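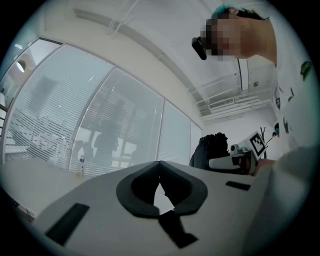

Inside the small room at Hinville, looking up toward the white ceiling.

Aqeel Ghumman wants me to believe that a table can change how people work. He sells rooms, so he would.

His company, Flutonberg, furnishes 51 small workrooms in office buildings and rents them out by the hour. We met on a Thursday at the Hinville site, 984 square feet split into three rooms and a hallway. I had asked to see a typical one. Every landlord I have interviewed has a typical room, and it is usually the nicest.

"You're going to say it's plain," he told me before I had sat down. I was. He took it as a compliment.

Ghumman's theory is that most rented rooms fail on furniture. Too many chairs, a credenza with a dead printer on it, a whiteboard with the last group's arguments still on it. "People spend the first ten minutes moving somebody else's decisions out of the way," he said. I asked whether he had measured the ten minutes. He had not. He said he had watched it happen, which I accept, though watching is also what people say when they have no numbers.

The table is where he spends his money. Flutonberg buys one model, the Bajwa, for every location, at $400 apiece. That seemed high to me for a flat top and legs. He said cheaper ones wobbled. I leaned on the nearest corner, fairly hard, and it held.
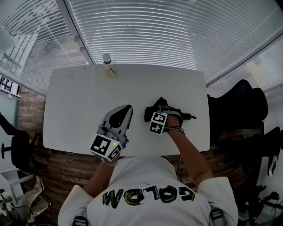
Glass is the part of the business I trust least. Developers love it and the people who have to sit behind it mostly don't, and I told Ghumman so. He agreed faster than I expected. Tenants complained about feeling watched, he said, and his answer was blinds, white horizontal ones, right across the wall behind the table. That leaves a glass wall you pay for and then cover up. "It was there when we signed the lease," he said. "I'd have taken drywall." The rounded corners on the table, on the other hand, were his idea – he got tired of catching his hip on the old ones.

I pressed him on the brick-patterned floor, which looks to me like it belongs on a patio. He likes it. We did not get further than that.

Bookings go through a system called Fedum, and Ghumman admits it has double-booked rooms more than once. His fix so far is a phone number taped inside each door. Asked who answers it, he pointed at himself. Asked about evenings, he said, "Also me, until I find somebody."

He plans to add more rooms by December. I asked whether they would all get the same white table. "Why would I change it?" he said. I could think of a few reasons, starting with coffee.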